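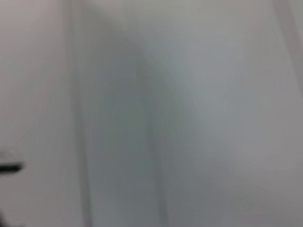
December, 4:10 pm, back bench

Bat repairs for Catgate, who want everything done before indoor nets start and brought it all in one bin bag. Most of it is tape and glue. The exception is the captain's bat, a Riltow, cracked from the toe up toward the middle. He says it happened "on its own." Toe cracks usually get help from a yorker, or from leaning on the thing while discussing field placings.

Opened the crack with a thin blade, ran wood glue in, clamped it with scrap either side. 30 minutes before I lost patience and peeked. Should have been 60. Put the clamps back and wrote the time on the tape so Jocelyn doesn't peek too.
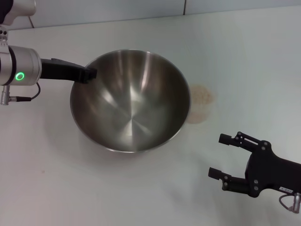 Handle on the Dimaculangan is worse. Somebody has put three grips on it and the bottom one has turned to jam. Cut all of them off, rebound the string, one new grip only. If the owner wants it fatter he can come and argue.

Knocking-in machine: Wálter reset the counter at lunch, so the new bat says 103 hits when it has clearly had a good many more. Target is 4,000. I am starting again from 103 and the bat will just be very ready. Wálter, please write the number down before you touch the button. There is a pencil on a string for this.

Still to do:
Sand the toe on the Riltow, then oil, face only
Order more Hekura twine, the thick one
Ask Catgate who is paying
Find the other cone for the grips (Jocelyn had it last, Jocelyn says I did)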